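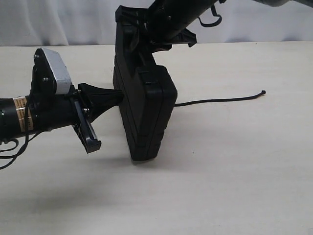
Grustton case-handling cell

The Grustton case-handling cell is a two-arm robotic workstation used at the Skosex repair depot, where hard plastic equipment cases are checked before they go back to customers. It was set up in March by Torunn Lindqvist and Kaj Ragnarsson, and it handles up to 200 cases per shift.

Operation

The cell pairs two black robot arms over a pale tabletop. One can hold a case upright from above while the other works from the side — a wonderfully simple arrangement that lets a case be reached without laying it flat. Cases weighing more than 4000 grams are still handled by hand.

Effect on staff

Before the cell, inspectors lifted and turned every case themselves, and sore wrists were a regular complaint. The depot's 40 employees all kept their jobs, but the work changed a great deal. Former lifters now teach the arms new case shapes, a skill that Eamon Phelan, the first to learn it, passes on in short courses open to every shift. Inspectors spend far more of the day on hinges and latches, the part of the job many of them liked best!

Some changes were less welcome. The pace is steadier, and pairs who used to chat across a bench now often work alone. Job rotation every 2 hours was added at the staff's request.

See also

Florar packing line
Eklund tool library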